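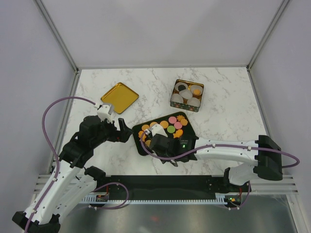
Section 2. Planning and budgeting for a two-arm packing cell

Read this section before you request a quote. It applies to the Stokis cell with two arms and wrist cameras.

1. List the items you plan to pack. Note the size of each one and whether it breaks easily. Cookies and other baked goods need a trial run before you order grippers.

2. Measure the floor space. Allow room to open the enclosure and reach both arm bases.

3. Set the hardware budget. The bench frame is $2,000. Spare finger tips are $47 a set – order at least two.

4. Add $510 for camera cables and ties. Cables that flex with the arm wear out first and are not covered by the Pramen service plan.

5. Set aside a separate $2,000 for installation and operator training.

6. Send the completed list to Yiğit Polat at Gresach. Orders confirmed by the end of May ship at the prices above.

Note: Prices are as of 16/01/2024 and do not include freight.

Caution: Do not buy food-contact trays or tins until the gripper trial is finished. A change in finger width can change the container you need.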